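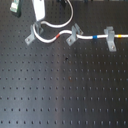

1. Objeto y alcance

Este informe recoge el trabajo realizado en la asignatura Proyecto de Automatización sobre reglas de montaje y verificación para la célula Farken del laboratorio Brilldale. La célula dispone de un brazo manipulador que trabaja sobre una mesa óptica perforada, y se utiliza para prácticas de seguimiento y agarre de cable. El objeto del proyecto es un procedimiento escrito para fijar, marcar y revisar el cable de ensayo antes de habilitar el movimiento del robot.

Autores: Duarte Rocha y Aurora Macedo
Tutora: Idalina Quintela
Fecha de entrega: 23 de octubre de 2023

Quedan fuera del alcance la programación de trayectorias, el ajuste del control de fuerza y la evaluación de riesgos de la célula, que corresponde al laboratorio y que se toma como dato de partida. El procedimiento no sustituye a dicha evaluación. Tampoco pretende acreditar conformidad con ninguna norma.

2. Antecedentes

Hasta el inicio del proyecto, la célula se montaba según una hoja de instrucciones heredada de un curso anterior, denominada hoja Veloso. La hoja indicaba el orden de las bandas de color y poco más. No fijaba la orientación de los soportes ni establecía quién debía comprobar el apriete. Tampoco distinguía entre el cable de ensayo y el resto del cableado que comparte la mesa.

Se revisaron los registros de ejecución disponibles desde junio. De las 83 ejecuciones anotadas, 34 contienen alguna observación relativa al trazado o a la fijación del cable. En dos de ellas se produjo una parada de protección por contacto del efector con un soporte. Las observaciones restantes describen giros del soporte sobre su tornillo, bandas desplazadas y diferencias entre el trazado real y el modelo cargado en el controlador.

El registro tiene una limitación importante: el campo de observaciones era libre. Algunas anotaciones («cable raro», «recolocado») no permiten identificar la causa y se han clasificado como trazado no conforme sin más detalle.

3. Marco de referencia

Como marco general se consultaron la ISO 12100, sobre principios de diseño y reducción del riesgo, y la ISO 10218, sobre seguridad de robots industriales. Ambas se emplean aquí para ordenar los conceptos. Las reglas de los apartados siguientes son internas, propias de la célula, y su redacción es responsabilidad de los autores.

Se adoptaron dos criterios de redacción. Primero, cada regla debe poder verificarse desde el perímetro de la célula o, si exige acercarse a la mesa, con el accionamiento deshabilitado. Segundo, el resultado de cada comprobación es conforme o no conforme; no se admite un valor intermedio.

4. Reglas de montaje

4.1 Soportes

R1. El cable de ensayo se sujeta con tres soportes metálicos en ángulo, numerados de izquierda a derecha desde la posición del operador.

R2. El pie de cada soporte apoya plano sobre la mesa. El tornillo se coloca en un orificio roscado de la retícula y su cabeza debe quedar a la vista una vez terminado el montaje.

R3. Los soportes primero y segundo se montan con el pie en diagonal, hacia abajo y a la izquierda. El tercero se monta con el pie hacia el operador. La orientación se copia de la plantilla; no se ajusta a ojo para tensar el cable.

R4. Si un soporte gira al empujarlo con la mano, se desmonta y se inspecciona la rosca antes de volver a apretar. No se reaprieta sobre un asiento sucio.

4.2 Cable

R5. Entre el primer soporte y el segundo se deja una curva libre. Entre el segundo y el tercero el tramo debe quedar sensiblemente recto, sin tensión que arrastre los soportes.

R6. El cable de ensayo no cruza por encima ni por debajo de ningún otro cable en la zona de trabajo del efector. Los lazos de cableado auxiliar permanecen en el lado del equipo, fuera de dicha zona.

R7. Queda prohibido usar cinta adhesiva o bridas como sujeción provisional. En caso de falta de un soporte, la práctica se aplaza.

4.3 Bandas de referencia

R8. La banda roja se coloca en la curva, entre los soportes primero y segundo. La azul, en el tramo recto entre el segundo y el tercero. La amarilla, más allá del tercer soporte.

R9. Las bandas identifican posición. No codifican función eléctrica ni estado, y no deben interpretarse con el significado habitual de los colores de señalización. Esta aclaración figura también en la carátula del procedimiento, a petición de la tutora, dado que la célula tiene además una baliza luminosa.

R10. Una banda desplazada se corrige antes de cargar el modelo. No se corrige el modelo para que coincida con la banda.
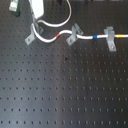

Figura 2. Trazado del cable de ensayo, con los tres soportes y las bandas roja, azul y amarilla.

5. Estado de la superficie

La mesa es de uso compartido y su superficie no está libre de marcas. En la zona despejada, por debajo de los soportes, se aprecian una mancha oscura pequeña y una señal tenue de tono pardo rojizo. No se ha determinado el origen de ninguna de las dos. Se han incorporado al plano de la mesa como marcas conocidas, de modo que la revisión pueda limitarse a detectar las nuevas.

R11. Antes de cada sesión se compara la superficie con el plano. Toda marca que no conste en él se anota. Si está junto a un orificio que vaya a utilizarse, se comprueba la rosca con un tornillo a mano.

R12. No se dejan herramientas, tornillos sueltos ni útiles en la zona comprendida entre los soportes y el borde del operador.

El acabado negro de la mesa produce una banda de reflejo amplia y clara en la parte central izquierda. En las pruebas de detección por imagen esto obliga a fijar la exposición al inicio de la sesión. Se consideró incluir una regla sobre iluminación, pero la luminaria no depende del laboratorio, y se optó por registrar la exposición como parámetro de la sesión.

6. Secuencia de verificación

La verificación la realizan dos personas. Una monta y la otra comprueba; los papeles no se intercambian durante la misma sesión.

Paso 1. Accionamiento deshabilitado y llave retirada. La llave queda en poder de quien comprueba.

Paso 2. Comprobación de los soportes, de izquierda a derecha, según R1 a R4.

Paso 3. Comprobación del trazado y del cableado auxiliar, según R5 a R7.

Paso 4. Comprobación de las bandas y comparación con el modelo cargado.

Paso 5. Revisión de la superficie y retirada de útiles.

Paso 6. Salida de la zona, firma de ambas personas y devolución de la llave.

Paso 7. Primer recorrido en velocidad reducida y sin cierre del efector. Toda desviación interrumpe la secuencia y obliga a reiniciarla desde el paso 1.

El formulario asociado se denomina Jornwood y ocupa una cara. Se descartó la versión digital por el momento: el equipo informático está fuera del alcance visual de la mesa, y en las pruebas quien comprobaba acababa rellenando los campos de memoria.

7. Revisión externa del borrador

El borrador se distribuyó entre usuarios de la célula ajenos al proyecto. Se les pidió que aplicasen el procedimiento completo y señalasen las reglas ambiguas o imposibles de comprobar. La mayor parte de los comentarios afectó a R3, cuya primera redacción decía «orientación adecuada», y al paso 6, que no indicaba qué hacer cuando faltaba una de las dos firmas. Ambos puntos se corrigieron. El comentario de mayor alcance se refería a la validez de la verificación en el tiempo.
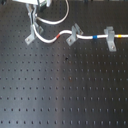 Nayeli Meléndez objetó que el procedimiento daba por válido el montaje durante toda la sesión, «cuando lo que se comprueba es el estado antes del primer agarre, y cada agarre tira del cable». Propuso repetir los pasos 2 a 4 después de cualquier parada de protección y al cambiar de programa, y pidió que la repetición quedase firmada en el mismo formulario, sin abrir otro.

La propuesta se aceptó con una modificación. Tras un cambio de programa se repiten solo los pasos 3 y 4, salvo que el nuevo programa incluya tracción sobre el cable, en cuyo caso se repite también el paso 2. Tras una parada de protección se repite la secuencia íntegra. La regla se incorpora como R13.

Catarina Bragança preguntó si R10 impedía ensayar con bandas desplazadas a propósito. No lo impide: ese ensayo requiere un modelo propio, con su identificador, y se verifica contra ese modelo.

8. Limitaciones y trabajo pendiente

No se dispone todavía de registros suficientes con el nuevo formulario para compararlos con los anteriores. La clasificación de las 34 ejecuciones con observaciones depende además del criterio de los autores, que leyeron las anotaciones por separado y acordaron después los casos dudosos.

Falta definir un par de apriete para los tornillos de los soportes. La regla R4 se apoya en una prueba manual que varía según la persona, y conviene sustituirla por una medida con llave dinamométrica. Queda pendiente asimismo fijar la vida útil del cable de ensayo; mientras no se fije, se cambia al detectar daño visible en la cubierta o cuando una banda no mantenga su posición.

El plano de la mesa con las marcas conocidas se guarda en la carpeta de la célula, junto a la plantilla de soportes. Cualquier modificación de R1 a R13 debe reflejarse en ambos documentos y en el formulario antes de la siguiente sesión.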